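Ticket 101 - Bacs à bec jaunes, atelier Litgate
Statut : rouvert
Demandeur : Shiela Mercado
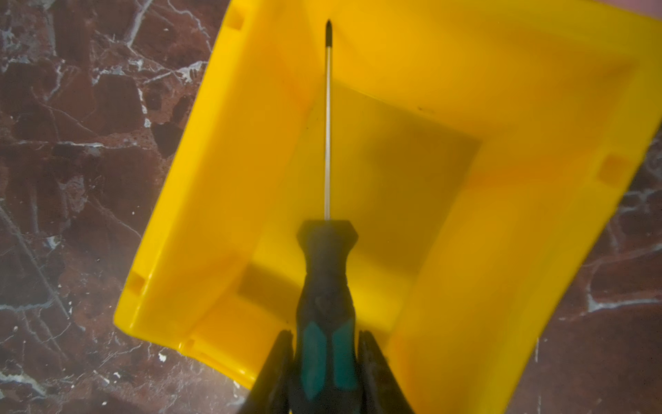

29 janvier 2022 - Je rouvre. Le ticket a été clos avec la mention « bacs conformes, défaut d'utilisation », et je n'y crois pas beaucoup. Les bacs jaunes livrés par Brirnel en novembre glissent dès qu'on en empile plus de 4. Les anciens, de chez Steson, ne bougeaient pas.

Réponse support : avez-vous vérifié que les encoches du rebord sont propres ?

Oui. Deux fois. On m'a aussi conseillé de laver les bacs à l'eau savonneuse, ce que j'ai fait sur toute une rangée - aucun changement. Je veux bien que la poussière explique des choses, mais pas ça.

Réponse support : la charge maximale est peut-être dépassée. Que contiennent-ils ?

Des tournevis et des embouts cruciformes. Si un bac de rangement ne supporte pas des tournevis, il faudra me dire à quoi il sert.

Réponse support : nous proposons un essai avec les cales Lacson, réf. 200.

Essai fait sur 2 piles. La première tient, l'autre penche toujours vers l'allée. Je note donc « amélioration partielle », sans enthousiasme. Merci de ne pas clore avant d'avoir comparé un rebord Brirnel et un rebord Steson, pied à coulisse en main.

Action en attente : mesure des rebords, côté support.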